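Apuntes del taller de esmaltes, segunda sesión

Bueno, seguimos donde lo dejamos, con las piezas ya bizcochadas. Antes de esmaltar yo les paso siempre una esponja húmeda (¡el polvo es el gran enemigo!) y las dejo secar bien. Luego, cera en la base y 5 milímetros más arriba, que luego el esmalte corre y me pegáis los cuencos a la placa.

Para el baño de Sandale, el verde que tanto os gustó: 200 gramos de esmalte en polvo, agua poco a poco hasta que quede como nata líquida, y por el tamiz 2 veces. Yo aprendí esta mezcla en Bramberg, con un horno viejísimo, y desde entonces apenas la he tocado. Sumergid, contad hasta tres y fuera.

La cocción la haremos en el Gautam, el horno grande, a 1.320 grados. Subida lenta al principio, y no lo abráis hasta el día siguiente, por mucha curiosidad que tengáis, que os conozco.

Para mayo traed pensada una forma cerrada, jarra o botella, y una placa de prueba con vuestro nombre rascado por detrás.

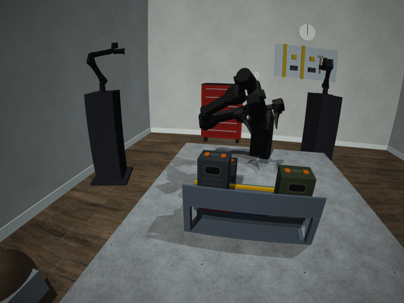 Devendra Bhatt: A mí el verde me salió con burbujitas en el borde; bajé el grosor a una sola inmersión rápida y la siguiente tanda quedó lisa.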